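Fevereiro, quase meia-noite

Voltei do clube com dor nas costas e pouca fé. A Nilmini Cassim passou a reunião inteira a dizer que o projeto está «praticamente pronto para mostrar». Praticamente. Ouvi a mesma palavra em novembro, quando a Tralska era só uma pasta partilhada com um nome que ninguém quis defender e uma lista de peças por encomendar.

O plano, no papel, é bonito: dois braços, um quadro branco pequeno, uma palavra escrita à mão e depois apagada, tudo aprendido a partir de demonstrações. Já temos 109 gravadas. A Nilmini quer chegar às 684 antes do concurso de Veltham, número que saiu de uma conta dela que eu ainda não consegui refazer. Perguntei porquê 684 e não 700. Respondeu-me que estava na folha de cálculo. Fui ver a folha. Está lá, de facto, sem fórmula nenhuma por trás.

O que me custa é outra coisa. Mesmo que o braço aprenda a passar por cima das letras, aprende a fazê-lo neste quadro, com esta borda, com esta luz. Mudem a mesa para o pavilhão e quero ver. Disse isto em voz alta e o rapaz do Brimness, que veio cá assistir, escreveu-o no caderno, o que me irritou mais do que se tivesse discordado.

Guardo as de hoje:

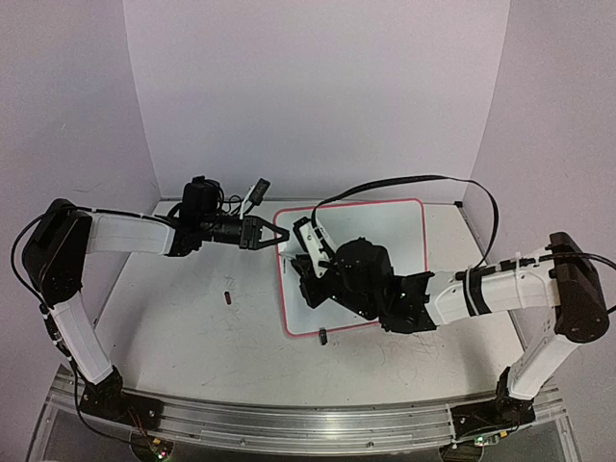
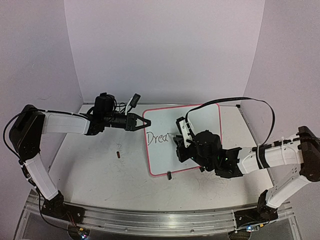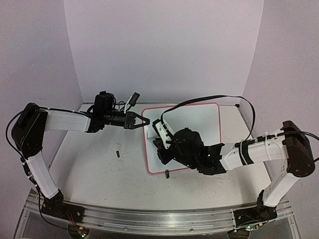
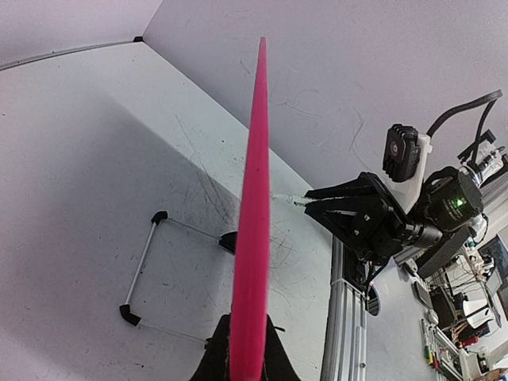 Bancada da Tralska, fevereiro. Na segunda, «Drea» no quadro; a última é a vista do punho.

Discutimos meia hora por causa das câmaras do punho. Eu acho que se devia treinar uma versão só com a câmara fixa, para termos com que comparar. A Nilmini acha que é perder tempo. Pode ser que tenha razão, mas sem comparação não sabemos que parte do trabalho vem de onde, e o júri vai perguntar. O do ano passado perguntou, e ficámos a olhar para os sapatos.

Também há a questão de como se mede. O relatório diz «71 por cento de sucesso». Sucesso em quê? Fui ler as notas e conta como apagada uma palavra que ainda se lê, desde que a pinça tenha feito o percurso até ao fim. Chamar sucesso a isso é generoso. Propus que a avaliação fosse feita por alguém de fora, com o quadro na mão, a dizer se lê ou não lê. Ficou para a próxima reunião, como fica tudo o que dá trabalho.

O tampo está cada vez mais riscado. Falei nisso e disseram-me que o modelo nem repara. Talvez – mas então alguém que o prove, que para isso serve o projeto.

Levei para casa o computador do clube para rever as gravações. Vi à volta de 38 antes do jantar e comecei a anotar as que eu deitava fora: as que hesitam demasiado, as que acabam cedo. A lista já é mais comprida do que eu queria e amanhã vou ser eu o chato outra vez.

O Son mandou mensagem às onze a perguntar se ainda há lugar na carrinha para Veltham. Disse-lhe que sim. Falta marcar a carrinha.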